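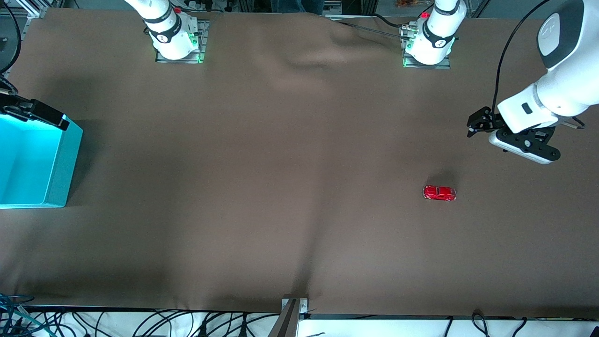

Man merke nach der ersten Woche, dass die Schule die Leute nicht in eine Schublade steckt, schrieb uns eine Teilnehmerin im August, und dass man trotzdem jeden Abend Hausaufgaben hat. Über diesen Satz haben wir uns gefreut, besonders über den zweiten Teil.

Über uns

Die Sprachschule Dotomard ist eine kleine private Schule für Erwachsene. Wir unterrichten Deutsch, Norwegisch und Türkisch, in Gruppen und im Einzelunterricht. Angefangen haben wir mit einem einzigen Raum über einer Bäckerei in Doralberg, und im Winter roch der ganze Unterricht nach Brot. Heute haben wir vier Unterrichtsräume, eine kleine Bibliothek und eine Küche, in welcher in den Pausen meistens mehr gesprochen wird als vorher in der Stunde.

Die meisten von uns Lehrkräften haben die Sprache, die sie unterrichten, selbst erst als Erwachsene gelernt. Auch dieser Text wurde von jemandem geschrieben, für den Deutsch die dritte Sprache ist. Wir kennen deshalb die Stellen, an denen man lange stehen bleibt: die Artikel, die trennbaren Verben, das Telefonieren mit einer Behörde.

Wie wir unterrichten

Eine Unterrichtseinheit dauert bei uns 90 Minuten. In den Gruppenkursen treffen wir uns 3-mal pro Woche, am Vormittag oder am Abend. Vor dem ersten Kurs führen wir mit jeder Person ein Gespräch und machen einen kurzen schriftlichen Test. Danach schlagen wir eine Gruppe vor. Wenn die Gruppe nicht passt, kann man innerhalb der ersten vier Termine wechseln, es kostet nichts.

Wir arbeiten mit einem Lehrbuch, aber wir folgen ihm nicht Seite für Seite. Viel Material kommt von den Teilnehmenden selbst: ein Mietvertrag, ein Brief von der Schule der Kinder, eine Bewerbung. Im Norwegischkurs lesen wir zusätzlich die Hefte aus der Reihe Rønning, das sind leichte Erzählungen mit Wortliste am Rand.

Die Bibliothek Memer

Unsere Bibliothek heißt Memer. Sie besteht aus 1.845 Büchern, Heften und Hörbüchern, von denen viele gespendet wurden. Ausleihen dürfen alle, die einen Kurs besuchen, und auch alle, die früher einen besucht haben. Die Ausleihe dauert vier Wochen und kann am Empfang verlängert werden. Türkische Romane sind bei uns sehr gefragt, für diese führen wir eine Warteliste.

Anmeldung und Besuch

Eine Anmeldung ist persönlich, per Telefon oder über das Formular auf dieser Webseite möglich. Wer zuerst schauen möchte, darf eine Stunde kostenlos besuchen. Bitte schreiben Sie uns dafür kurz, welche Sprache Sie interessiert und zu welcher Tageszeit Sie kommen können. Im August finden nur die Intensivkurse statt, und das Büro ist nur am Vormittag besetzt.

Der Eingang befindet sich im Hof. Die Klingel ist ein bisschen leise, bitte drücken Sie ruhig länger.

Stand dieser Seite: 2024-03-06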